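Sorting (household and workshop)

Sorting is the everyday practice of putting mixed objects into groups so that they can be found, counted, cleaned or put away more easily. It is one of the oldest chores there is, and most people do some of it every day without giving it a name — the silverware goes back in its drawer, the mail gets split into bills and everything else, and the socks are matched up at the end of the laundry.

Origins and early habits

People have kept like with like for as long as they have had more things than they could carry. Seeds, beads and fishhooks were stored apart in baskets, gourds and clay jars, and a good many of the words we still use for containers began as words for keeping one kind of goods away from another. In small trades the habit grew into something close to a rule, and a new apprentice could expect to spend a long while putting nails and pegs back where they belonged before being trusted with much else.

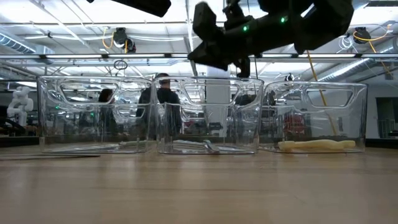 The market town of Proranbridge is often mentioned in local writing on the subject, thanks to its old button works, where the sample room held 400 drawers, each with a single button sewn to the front in place of a label. Workers who could not read had no trouble at all with the system, and it stayed in use until the works closed its doors.

Ways of dividing things

There are many ways to split up a pile, and most homes and shops use several at once. Things may be grouped by kind, by size, by material, by color, by owner, or by how often they are wanted. Sorting by kind is the easiest to teach, while sorting by use tends to suit the person who set it up and puzzle everyone else in the house (anyone who has cooked in a relative's kitchen will know the feeling).
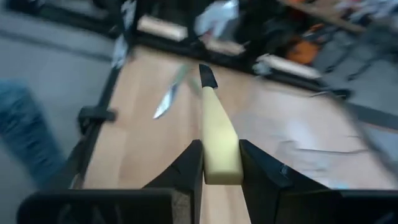 Hand tools bring up a question of their own, which is how much of a thing a person needs to see before knowing what it is. Many are stored handle up, so the handle has to do the talking. A pale yellow handle that is wide and blunt at one end and narrows toward a short black tip is easy enough to tell from a plain straight one, even at a glance. Some shops go further and paint a band on every handle, a custom known in the Stoica valley as ringing the tools.

Containers

Open bins and trays are the most common choice for small goods, and lids are usually saved for things that spill or gather dust. Shallow trays show everything in one layer. Deep bins hold far more, though the smallest items do have a way of settling at the bottom and staying there for years.
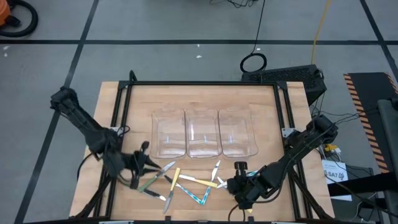 Labels are a matter of taste. Written ones are clear but have to be redone whenever the contents change, and it is a rare household that keeps up with this for long.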